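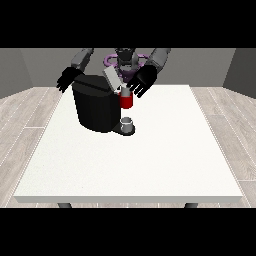
Proof check before print - The Lamps of Florkitard, book two of the Tautahi Night Ferry series
Author: Tayla Merrick
Checked by: Ekow Nyarko
Copy used: second proof, paperback

1. Front matter
Title page matches cover: Yes
Series order listed: Yes, but book one is given its old working title. Change.
Dedication: OK

2. Continuity with book one
Main characters' names and ages: Fail. Orla is 19 in chapter two and 20 in chapter five, with no birthday between.
Rules of magic: Pass, with a query. In book one a ghost can't cross running water. In chapter 13 one boards the ferry from the river side. Tayla to confirm whether the jetty counts.
Debt owed to the ferryman: 900 coins throughout. Pass.

3. Timeline
Sunset and sunrise scenes in order: Pass
Travel time to Uvard: Fail. Two nights going out, one coming back, same boat.

4. Text
Spelling and hyphens: 7 corrections, marked on the proof. "Moonwell" is one word from now on.
Missing or repeated lines: One repeated line at the foot of the last page of chapter eight.
Scene breaks: Two lost at page turns. Put the ornament back in.

5. Content notes
Drowning, loss of a parent: listed
Spiders: not listed. The cellar scene is long enough that I would add it.

6. Back matter
Sample chapter of book three: Present, but it gives away who Zultar is. Move the cut to before the door opens.

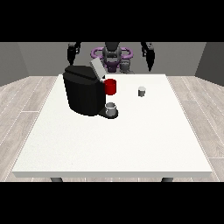
Uvard, 1 October 2026

Comments after second reading

Most of section 4 is done. The scene breaks are back and the repeated line has gone. Orla is now 19 all the way through.

The ghost on the ferry is still open. Tayla would like to leave it as it is and explain it in book three. I'm fine with that if somebody on board at least notices - one line of dialogue would do.

Travel time: the return trip now takes two nights, so the market scene needs to shift as well. Please check the moon while you are there, it is full twice.

Not cleared for print. Send me chapters eight to 13 again once the changes are in. The rest can be left alone.

E. Nyarko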